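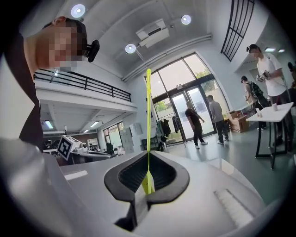
Posted by lomik_tiago in Home and Workroom > Windows and Shade
June 2020

Sun film or outside blinds for large windows?

Good evening to all. I ask for some advice before I spend money in a wrong way.

I rent a workroom on the second floor in Bragança. The windows are large and they look to the west. In winter this is a great pleasure, in January I could work until late afternoon without a lamp. But now the summer is starting and after three o'clock I cannot read my screen, and by five the room is too warm for thinking.

I have two offers on paper:

Skoletti sun film, put on the inside of the glass, 393 euros with the work included.
Flarley outside roller blinds, 1,387 euros, also with the work included.

The owner of the building permits both, but he will not pay any part. My contract is for three more years. The glass is double and it was changed before I came, I do not know the year. I have curtains already, of a light color, and they help with the glare but very little with the heat.

Which one would you choose? I would also like to know if the film makes the room sad in winter. This worries me more than the price.

---

marble_and_moss wrote:

Outside blinds, no question. Once the sun has passed through the glass, the heat is in your room and you can only argue with it. I had inside curtains for six summers, then outside blinds, and the difference was clear on the first afternoon.

The price hurts one time only.

---

paneful wrote:

I don't agree that there is no question. He is a tenant with three years left. Paying 1,387 for something bolted to another man's wall is a gift to the owner. The film is a third of that and does a decent part of the job.

Lomik_tiago, ask the installer two things. Is the film made for double glass, and what happens to the glass warranty? Dark film on the inside of a double unit can make the glass too hot, and sometimes it cracks. A good installer will answer without looking annoyed.

---

marble_and_moss wrote:

You just gave the best argument against the film, paneful.

---

paneful wrote:

I gave an argument against the wrong film. There are light ones.

---

lomik_tiago wrote:

Thank you both. I have sent the question about the double glass today. The paper from Skoletti only says "for all types of windows," and this phrase does not calm me very much.

About the owner, I agree with paneful that it feels like a gift. I could take the blinds with me when I leave, but then they must fit other windows, and I doubt it.

---

oldkiln wrote:

I have film on four windows in my pottery studio, going into the third year. Summer is better, I would say from terrible to acceptable. Winter is where I regret it. The film does not know what month it is. On gray days I now switch on the lights at two, and colors look a little green to me. My wife says I imagine the green.

If you care about winter light as you wrote, please look at a sample on your own glass for some days. Mine was shown to me in a shop under strong lamps, and of course it looked like nothing at all.

---

hettie_b wrote:

Has anyone mentioned a simple outside shade cloth? We use the kind sold for gardens. I paid 73 for ours with the hooks, we put it up in May and take it down when school starts. It looks cheap, I will not lie to you! But you keep all of your winter sun and you owe nothing to anybody when you move out.

Only be careful with wind. Second floor is higher than ours.

---

paneful wrote:

On a second floor facing west I would not want to be the person below when a hook lets go.

---

hettie_b wrote:

We have had storms and it stayed. You need cord through every eyelet, not every second one. And roll it up when you go home.

---

marble_and_moss wrote:

Cloth outside is still better than film inside, so I am with hettie_b. Can the windows be opened inward? If yes, you can fix it without a ladder.

Also open them early in the morning and close everything at ten. People forget this and then buy a machine for 1,725 euros to cool a room they heated themselves.

---

lomik_tiago wrote:

Yes, they open inward. I had not considered the cloth, and the price permits me to make an error.

The installer replied about the film. He says the light type is safe for double glass but he will not write it in the offer. So for this summer the film is out for me.

I will ask the owner if he accepts hooks on the outside frame. hettie_b, which density of cloth do you have? In the shop here I see 70 and 90 percent.

---

hettie_b wrote:

Ours is 70. My sister has 90 and she says it is like living in a tent. Take 70 and leave a gap of a hand between the cloth and the glass, so the warm air can go up.

---

oldkiln wrote:

If the owner says no to hooks, there are tension poles that hold inside the window opening. I can look up the size I used for the shed door.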